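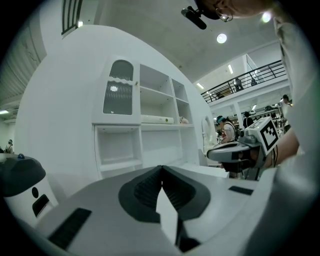
The Cabinet With No Corners

Print this article | E-mail this article

The first problem with a round cabinet is that almost everything people own is square. Cereal boxes, file folders, folded towels and picture books were all made with a straight wall in mind. Put them in a curve and there is space left over behind them.

Sang-wook Shim has been drawing curved storage for Lirach long enough to stop apologizing for that. The white unit at Rastden is set into the face of a big rounded shell, but the shelving is mostly straight. Tall open compartments run beside a cabinet door with an arched top, and a row of low cubbies makes up the base.

"The outside can do what it likes," Shim says. "The shelf has to be flat and the divider has to be upright. If you bend those too, you have made a sculpture, and people will put their keys on it and nothing else."

The door took the most arguing. Its panel is reeded glass with a smoky tint, in a white surround, with a small knob on the right. Clear glass was in the first drawings. Shim took it out after living with a clear-fronted cupboard at home for one winter. Reeded glass shows that something is in there and leaves out what it is, so a stack of mismatched mugs can sit behind it in peace.

Open shelves are less forgiving. They look good with very little on them, and that is how they tend to be shown. On this one the middle shelf holds a long white box and, beside it, a small pinkish thing. In a family home the same shelf would have the mail on it by evening.

Cengiz Ateş, who plans kitchens and utility rooms for Paredes, has a rule for clients who want open shelving. They have to empty one existing shelf at home, leave it empty for a week, then write down what turned up there. The list usually decides the matter. Chargers, school forms and half a candle mean a door. Bowls and cloths mean the shelf can stay open.

Cloths are a subject he can talk about for a while. Most households own too many and keep them in too many places: under the sink, in the bathroom, over the oven handle, in a bag meant for the car. His own kitchen has two cubbies for them. The left one is for anything that touches dishes. The right one is for everything else. When a cubby is full, the worst cloth in it gets cut up for shoe polish.

He doesn't fold thin cloths. Thin ones get shaken out, laid in a pile and pushed in. Quilted ones he folds once and stands on edge, because the padding holds them up and he can see each one from the front. He has tried rolling and didn't keep it up. "You need both hands and a clear counter," Ateş says, "and the person putting away laundry has neither."
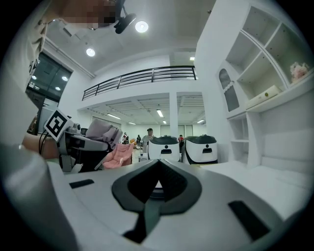

Page last changed: March, 4:10 p.m.

A pink quilted cloth and a crumpled one in gray-lavender are the sort of pair he means. They behave so differently that one method won't cover both. A quilted cloth takes up the room of several thin ones and springs back open if the cubby is too shallow. A thin one slides to the back and stays there until spring cleaning.

Color helps more than labels do, in his view. Pick one color for the kitchen and one for the bathroom and buy nothing else. It costs little and it works for children who can't read yet. Pale colors show when they need washing, and he counts that in their favor.

Shim's advice is about depth. A lower cubby should be shallow enough that a hand reaches the back without the elbow going in. In a curved unit the depth changes from one end to the other, so he gives the deep end to bulky things and the shallow end to small ones. Anyone with an awkward alcove or a sloped attic wall can do the same with ordinary boards.

Lirach sells the shelving insert separately from the curved face. The insert is $2,103 in white, and the arched door adds $200. A plainer version from Brotus, with a square-topped door and no glass, starts at $1,000. Ateş points out that a single open cubby block costs $89 from the same range and holds every cloth he owns.

He would start there and add the door later, if the shelf starts filling up with chargers. Shim, asked the same question, said to measure the towels first.

E-mail this article to a friend | Print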